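Where Does a Shopping Bag Go Next?
A reading page for ages 7 to 10

Every day, people carry things home from stores. Groceries, pencils, socks and birthday cards all need something to travel in. Very often, that something is a plastic shopping bag. Such a bag may be used for only a few minutes on the way home, but it can be used again many times after that.

This page explains what plastic bags are made of, how they can be kept tidy, and how small bags help a wastebasket do its job.

What is a plastic bag made of?

Most thin shopping bags are made from a plastic called polyethylene (say "polly-ETH-uh-leen"). At the factory, the plastic is melted and blown into a very long, thin bubble. The bubble is pressed flat, cut into pieces and sealed. Handles are cut at the top, and words or pictures may be printed on the front. Many stores choose a friendly message, such as "THANK YOU," or a smiling face.
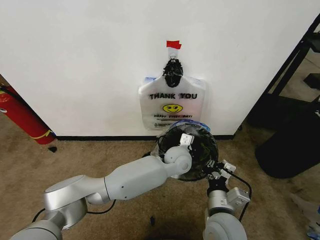 Photo: Nokus Learning Pages / Vira Stetsiuk

A hook on a wall is a simple place to keep a bag. When the handles are gathered together and looped over the hook, the bag stays off the floor and is easy to find. Some hooks are held on with a sticky pad, and these can carry only light things. The package will state how much weight the hook can hold. A strip of bright tape on the wall can mark the spot, so that everyone in the room knows where the bag belongs.

What is a liner?

A liner is a thin bag that goes inside a wastebasket. It keeps the basket clean and makes it easy to lift out all of the trash at one time. To put in a liner, follow these steps:

1. Open the bag and shake it gently so that air goes in.
2. Push the bottom of the bag down into the basket.
3. Fold the top of the bag over the rim, all the way around.
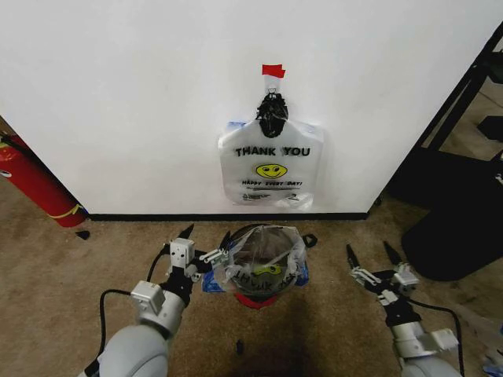 A liner should be a little larger than the basket. If it is too small, it will slip down when something heavy is dropped in. Clear liners let people see what is inside, and this can help when paper and cans are being sorted. When the basket is nearly full, the liner is tied at the top and a new one is put in its place.

Staying safe

Plastic bags are not toys. They must never be placed over the head or face, and they must be kept away from babies and pets. Please ask an adult before using one.

Try it in your classroom

Students in Milovan Stoyanova's class at the Utari School kept a bag chart in March. Each time a bag was used again, a student drew one small square. By the end of the month, the chart had 53 squares – three more than the class goal of 50.

Words to know

Liner: a thin bag placed inside a wastebasket
Polyethylene: a common kind of plastic
Reuse: to use something again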